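Handout 8, Planning for Equipment
Revised 6/15/20, Mwangi Shemweta

Read this before you open the budget spreadsheet. Last term most groups opened the spreadsheet first, typed in the price of an arm, added a bit for "accessories," and called it a plan. I sent 13 of them back.

We stay with the Walbridge case all the way through. Walbridge sells shoes and clothing and wants a station that can pick up single items and put them where a person now puts them. Two vendors have bid. Flalthorpe quotes a one-arm cell. Trindovik quotes two arms and says the second one "pays for itself." Ask for whom.
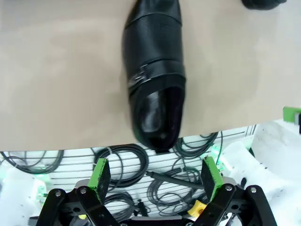 **PART A: WHAT THE QUOTE LEAVES OUT**

A shoe like this one is a fair test of a gripper. The leather is smooth and shiny, the toe is rounded, and there's a strap with a small metal buckle that a finger can catch on. The green pads on the fingers are the parts that meet the product, and neither quote has a line for them. Ask what a set costs, how long it lasts on leather, and how long it lasts on whatever Walbridge sells next year. If the answer is "it depends," write down what it depends on and get a number for each case.

Then look past the shoe at the coils of black cable. Cable is cheap. Planning where it goes is not, and both vendors leave that to the buyer. In your budget, put these on separate lines:

- cable, mounts, and the hours to route them
- spare finger pads
- table or bench, and the floor space it takes from something else
- training, with the wages of the people being trained
- time when the station is down and someone does the job by hand

For the exercise, allow $2000 for the first line. You may argue it's too high. Show me the hours if you do.

**PART B: ONE ARM OR TWO**

Trindovik's case rests on a claim that two arms cut handling time by 50 percent. Dennis Massawe asked them which items were in that test and got a brochure back. Until we know, treat the figure as advertising.

A second arm is a second gripper, a second set of spares, and a second thing that can stop the first one from working. It may still be the right purchase. Some items need to be held while something else is done to them, and one arm can't do that without a fixture. So price the fixture too. Very few groups did.

Watch for grippers that don't match. If left and right take different fingers, your spares don't swap, and your parts shelf gets longer.
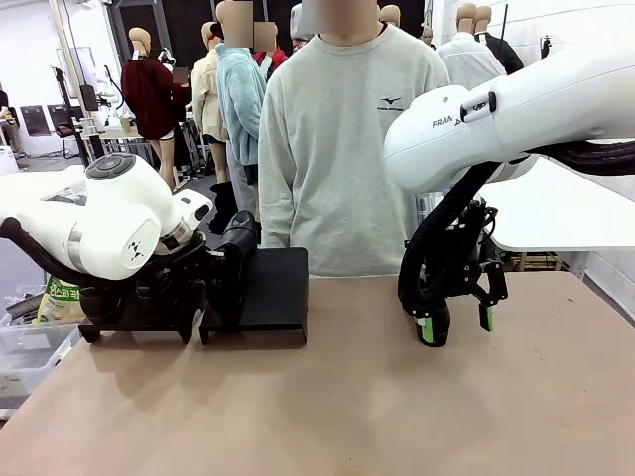 *Fig. 2. Two arms at one table, with different grippers left and right.*

Note the people and mannequins close behind the table. Floor plans in vendor quotes tend to show the arms on an otherwise blank rectangle. Draw yours with the chairs, bins, racks, and staff that will be in the room, and then see if the cell still fits.

**PART C: FOR NEXT SESSION**

1. Rebuild the Flalthorpe quote with the Part A lines added. Mark every number as quoted, measured, or guessed.
2. Do the same for Trindovik. Leave the 50 percent claim out and see what's left.
3. Write one paragraph on the option of buying nothing before October. Include what waiting would cost Walbridge.

Mutiso, the leasing firm, will come up next time. Don't use their monthly rate until you've read the page on early return fees.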